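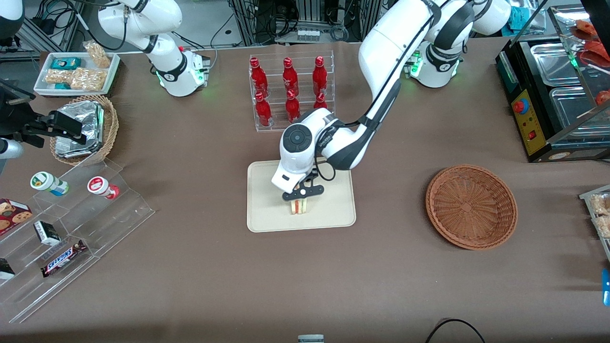
Coachbuilt, or close enough. Six cars, that's the whole run, and the first one is still up on stands when I get to the Pramance shop. The founder doesn't want his name in this. "Put the car in, leave me out." Fine by me.

The Trukby starts life as a plain four-door sedan. Roof off, new rear end, two long side windows and a tailgate hinged so far forward it opens like a piano lid. Why a wagon? "Sedans have a trunk. I have a dog and a cello." He says customers asked for a coupe first. He said no, twice.

Weight is 1323 kilos with a full tank, a bit up on the sedan. Most of that is the glass, he says. "We tried thinner. It hummed at highway speed, drove me nuts, so we went back."
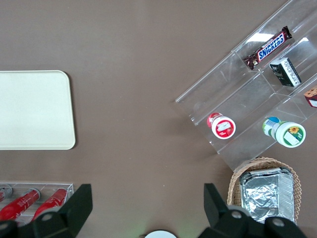 Paint took longer than the metal. The first car is a green they call Fundel, mixed over 17 tries, and he still thinks number nine was better. "My wife picked. She was right about the seats so I let her have it." Seats are brown wool by the way, no leather option. Wheels are 17s, he wont do bigger.

Price? Long pause. "More than the sedan." How much more? "A lot more." Four are sold, one he's keeping, the last is going to a buyer in Sithole who has only seen drawings. First delivery was meant for December. Didn't happen, the tailgate struts came in wrong.

And next? Over 20 people have written asking for a pickup version. "I read them all. I'm not building a pickup." Then he goes off to look for teh keys.

Filed under: Coachbuilt, Wagons, Interviews
6 comments | 20 shares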